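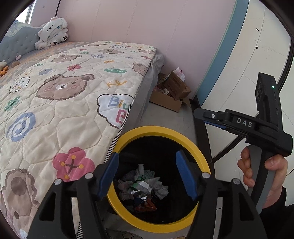

I've washed quilted bedspreads at home for years now, and I only wrecked the first one, so here's my method. It works for anything cotton or polyester with stitched-down filling (not down, not wool, please don't write to me about wool).

## Before it goes in

Check the label, then check your drum. My old machine was far too small and the quilt came out with a dry patch in the middle! If you can't push your whole arm in over the top of the load, take it to the launderette. I use the big machines at the one in Wombridge when it's the king-size.

Go over the binding with your fingers and mend any loose stitches now. A tiny gap will be a long one by the time the spin finishes. Dab any marks with cool water and a drop of washing-up liquid, and leave it 15 minutes.

## The wash

1. Put the quilt in loosely, in a ring round the drum.
2. Use half your normal liquid. I buy the Larari one, but any mild liquid will do. No powder, it sits in the stitching.
3. Choose 30 degrees and a slow spin.
4. Run an extra rinse — two if the water still looks cloudy.
5. Skip the softener.

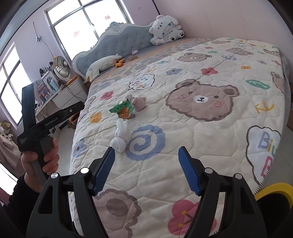
Nikola Stoyanova wrote to say she never skips the softener, she just swaps it for a small cup of white vinegar in the drawer, and her quilts come out fluffier than they ever did with the shop stuff. I've tried it since and the smell does go once it's dry. Check your machine's booklet first though, as some makers aren't keen on vinegar near the rubber seals.

## Drying

Get it out straight away. Lift it from underneath with both arms, as wet filling is heavy and pulls at the stitches. I lay mine across two airers with the printed side down and turn it every few hours, giving it a good shake each time. In July it's done by teatime. In winter I allow two days.

Tumble drying is fine on low if the label says so. Stop it now and then, pull the quilt out and refold it the other way — otherwise the corners cook and the middle stays damp.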